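**Stulora** is a technique of hand knitting in which two strands of yarn are carried together and change places at the end of each row, so that the fabric has a different main color on each side. It is used mostly for scarves, blankets and simple collars. The name is also used for the finished cloth.

## Origin

The technique was first written down by Halldóra Toft, a knitting teacher in the town of Stelley. She had learned a similar edge from older knitters there, who did not have a special word for it. Toft collected her notes in a small booklet of 30 pages, printed by the Thoroddsen wool shop and sold over its counter. The booklet contained 14 patterns, most of them for straight pieces without shaping.

It is not known how old the edge itself is. Toft believed that it came from mending, when a knitter had too little of one color and had to join a second one along the side.

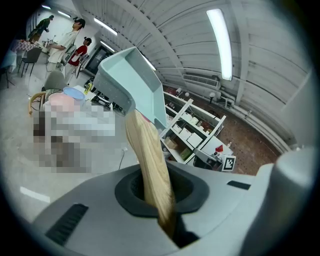
The first printing had a mistake in the chart for the wide scarf, where one row was repeated. Knitters in Stelley corrected it by hand, and copies with the correction in pencil are still passed on in families.

## Method

The work is done on two straight needles, usually one size larger than the yarn label suggests. The strands are named the *leader* and the *follower*. On the right side the leader is knitted and the follower is caught behind every second stitch. At the end of the row the strands are crossed once, and the follower becomes the leader for the way back.

The crossing must always be made in the same direction. If the direction is changed, a small hole opens at the edge and the yarn balls become twisted together. Many knitters keep one ball on each side of the chair for this reason.

Stulora uses almost twice as much yarn as plain knitting of the same size. The fabric is thick and does not curl, but it stretches little, and it is not often chosen for socks or gloves.

## Variations

*Semum* is a lighter form in which the follower is caught only at every fourth stitch. It was described by Preben Bach, who wanted a softer fabric for baby blankets. Some knitters do not accept Semum as a kind of Stulora, because the colors are less clearly divided between the two sides. 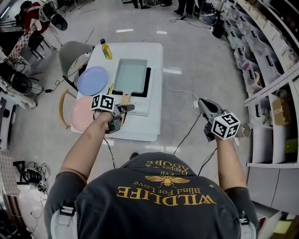 *Dark gray T-shirt with a yellow bee emblem and mustard-yellow lettering.*

A crochet version also exists, but its edge is stiff and it is used mainly for baskets and pot holders.

## See also

- Double knitting
- Stranded knitting
- Selvedge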